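Trallbridge Robotics Workshop Newsletter
Home | News | Projects | Bench Hours | Back Issues | Contact
Last updated: September

Two fingertips, one table, and a lot of laundry-shaped trouble

By Madalena Caldeira

If you've come by the workshop lately you'll have noticed that the two-arm table is busy from the minute the lights go on. We've been running a comparison of gripper fingertips, and I've been asked to write it up while Joaquim Frade is still willing to answer my questions. It has been the most fun I've had at that table since we put the second arm on it!

The short version is that we have two fingertip designs and we want to know which one to keep for soft goods. The Deák tip is the pointed one, long and narrow, cut down from a pattern we'd been using for small boxes. The Hollgate tip is shorter with a broader pad. Both bolt onto the same gripper body, both are black, and from across the room most visitors can't tell which is which (Joaquim can, from the sound it makes closing). Everything else stays the same between runs: same arms, same controller settings, same speed limit, same operator for each block of attempts.

Soft goods are where our old setup fell down. Give the arms a box or a roll of tape and they look brilliant. Give them a pillowcase and you get 11 minutes of polite pinching at nothing. Cloth moves when you touch it, it hides its own edges, and it never lies the same way again once you've dropped it. We knew all that from reading, but it's a different thing to sit at the controls and feel it happen.

So the tabletop now has bags, straps, folded fabric and a couple of baskets on it, and the job is to get things in and out of the baskets without dragging the neighbors along. A low camera gives us the view I like best, right at the height of the wood, where you can judge how much room there is between a fingertip and the basket rim.
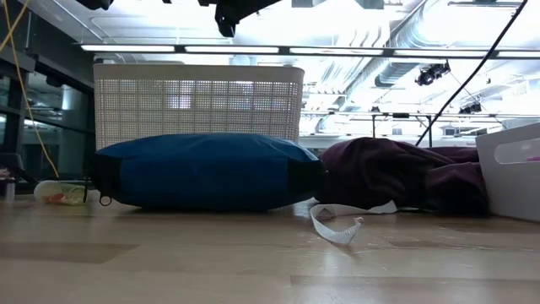
Table-height view: the blue bag in front of the basket, the purple fabric and white strap beside it, and a fingertip reaching down from the top.

I'd like to say a word for that white strap, because I have become very attached to it. A woven strap is a wonderful test piece. It's stiff enough to hold a curve, so there's often a bit of it standing off the table that a narrow tip can slide under, and it's thin enough that a small error in height means you get nothing. Early on, the Deák tip was clearly better at it. The narrow point gets into the loop, the gripper closes, and up it comes. With the Hollgate pad you have to come at the strap from the side and sort of scoop, and you spend a lot of time nudging it along the table first.

Then we moved on to the bags and the two tips swapped places. A plump bag has a wrinkled surface that gives way under a point. You push, the fabric dips, you close, and you've caught a fold that slides straight out again when the weight comes on. The broad pad gathers up more material in one go and hangs on to it. It isn't pretty, and whatever you've picked up tends to swing, but it arrives at the basket.

I was rooting for the Deák tip going in, I'll admit that. It looks so precise! And for anything with an edge or a loop I still think it's lovely to use. But I did a long session with the Hollgate on bags and by the end of it I had stopped thinking about the tip at all and was just moving things around, and that's about the highest praise I have for a piece of hardware.

How we're scoring it

Joaquim wanted something simpler than our usual sheet, so there are only two marks per attempt. One is whether the item ended up where it was supposed to go. The other is a grade for how it got there, from clean to ugly, with a space for comments. The comments are the good part. My favorite from the last batch just says "took the whole family," which was a folded cloth that brought two others out of the basket with it.

Each item gets 9 attempts per tip before we change over. That isn't enough to publish anything and we aren't trying to. It's enough to see a pattern and to catch the operator getting better with practice, which had us fooled in the first round. I ran all my Deák attempts first and then all my Hollgate ones, and of course the Hollgate looked terrific, as by then I'd had a whole afternoon of rehearsal. We now swap the order for each item. Changing tips takes two screws per finger and a quick check that the fingers still meet in the middle, so there's really no excuse for running them all in one block.

Cameras

A second part of the work has been deciding which views we need at all. The low one is terrific for height and close to useless for anything behind a bag. So we've paired it with a view from above that takes in the whole table, both arms and the floor on either side. You lose the sense of how far a fingertip is off the wood, but you can see into the basket, and you can see where the other arm is parked. That second point turns out to matter more than I expected - I had a habit of forgetting the idle arm completely when working from the low view.
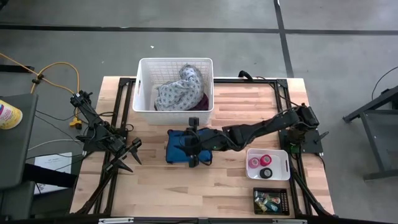 From above: the right arm stretched out over the blue pouch, the left arm folded with its gripper open.

What the overhead view taught us is how far we've been asking the arms to stretch. When an arm is laid out almost flat over the table, as the right one is in that shot, you have very little choice about the angle of the fingers. They come in from the side whether you like it or not. With the Deák tip that means the point skates across the fabric. With the Hollgate you can at least press a bit and hope. Bring the same bag closer to the arm's base and the wrist can tip over and come down from above, and then both tips do better.

This is a little embarrassing to write, because we'd been blaming the fingertips for something that was partly a matter of where we set things down. We've gone back and rerun 6 of the items at two positions, one near the arm and one at full reach, with both tips. I won't give you a table of results here as Joaquim is still going through the comments, but the gap between near and far is bigger than the gap between Deák and Hollgate for most of them. The strap is the exception. The strap wants a point, wherever you put it.

Baskets are their own story. A big basket with a tall rim is forgiving for dropping things in and quite unforgiving for taking them out, particularly from a corner. The gripper body is wider than the fingers, so as you go down into the corner it's the body that meets the rim first. The longer Deák tip buys you some depth there. We've talked about making a Hollgate pad on a longer finger, and if anyone reading this enjoys that kind of drawing, please come and find us.

We also get asked about the fine lattice on the basket walls. Pointed tips do catch in it, yes. It has happened to me and it will happen to you. Open the gripper, back straight out the way you came, and don't try to lift your way free. Anyone who saw me lift a basket clear off the table in front of visitors knows how I learned this one.

The controller question

Some of you will remember that we had planned to compare controllers at the same time, with the Todadska box on one arm and our own on the other. We've put that off. Running two comparisons at once made the comments impossible to read, and half of them said things like "felt slow" with no way to tell what was being complained about. The Todadska did feel good in the short time I had with it. The closing motion is smoother, and you can stop partway and hold there, which for cloth would be a real gift: close until you feel the fold, wait, then commit. But I've used it for one short session with one tip, so please take that as the opinion of someone who likes new things.

Once the fingertip runs are done we'll fit whichever tip wins to both arms and start on controllers properly. Joaquim's money is on a split decision, with a pointed tip on the left arm and a padded one on the right, one to find the edge and the other to carry the load. I scoffed when he first said it. I've since tried it twice, lifting a corner with one and taking hold with the other, and I am not scoffing now - it felt a lot like using my own hands, in a clumsy-mittens sort of way.

Come and have a go

We could use more operators. The two of us have put in nearly all of the attempts and we've both picked up habits, so fresh hands would do the results a lot of good. You don't need any experience with the arms. A beginner's attempts are useful to us, since a tip that only works after weeks of practice isn't much of a tip. Joaquim will walk you through the controls, you'll do a few warm-up grabs with the tape rolls, and then you'll be let loose on the bags.

Sessions run in the evenings from 6 p.m. Please tie back long hair, leave scarves on the hooks, and stay on the outside of the table legs while either arm is powered. If you have an odd soft object at home that you think would beat us, bring it along. So far I've been promised a ski sock, a drawstring shoe bag and a quilted oven mitt, and I can't wait to get my fingertips on the mitt.

Notes on the longer Hollgate finger, if we manage to get one made, will be in the next issue.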